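Spares swap at Gestham finds new homes for old switches

04/06/2021

The spring clear-out at the Gestham repair workshop drew to a close at teatime with the shelves looking a good deal barer than they did in the morning, and with rather more cake eaten than anybody had planned for. Members have been talking about a proper sort through the electrical spares for years, and it was Soledad Kowalczyk who finally put a sign-up sheet by the kettle and refused to take it down until it was full.

Most of what needed going through came from the old Utby joinery works, which closed its doors last August and kindly let the workshop have the contents of its maintenance store. There were control panels, lengths of cable, fuse holders and a great many push buttons, all of them packed away in whatever had been to hand at the time. Soledad's list of the whole lot runs to 3,406 entries, and she would like it known that she typed every one of them herself, in the evenings, with the radio on.

The push buttons and switches turned out to be the favourite job of the day. They went into blue plastic bins lined with white foam, so that the contact blocks on the back would not get knocked about, and people who had come in for half an hour found themselves still there at lunchtime, chatting away and putting like with like.
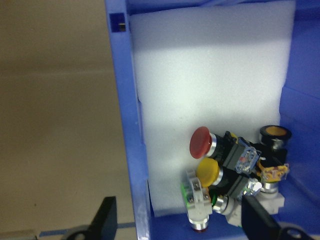
Farzana Kumarasinghe, who looked after the sorting, has a soft spot for the red mushroom-head buttons, the sort you can hit with the flat of your hand when something needs to stop in a hurry. She learned her trade on machines that had one at either end, and she was very patient in showing the younger members how the head, the collar and the block behind it fit together, and how to test the contacts with a meter before anything is marked as good. Anything that failed went to one side for its screws and terminals – there is always somebody who wants a terminal screw.

Oddur Hjaltested travelled the furthest, having driven 68 miles to look for parts for a bandsaw he has been bringing back to life in his garage. He went home with a selector switch, two yellow push buttons and a slice of lemon drizzle wrapped in a napkin, and has promised to send word when the saw is running.

Sales and donations between them raised £300, which will go towards a second workbench and some better lighting over the first. The remaining spares can be looked through whenever the workshop is open, and Gus Esposito has the key to the back store if you are after something larger. If you have drawers of old switches at home that you have been meaning to do something about – and a surprising number of people do – they would be very glad to have them. Please label anything you know to be faulty, and ring the bell at the side door, as the front one sticks.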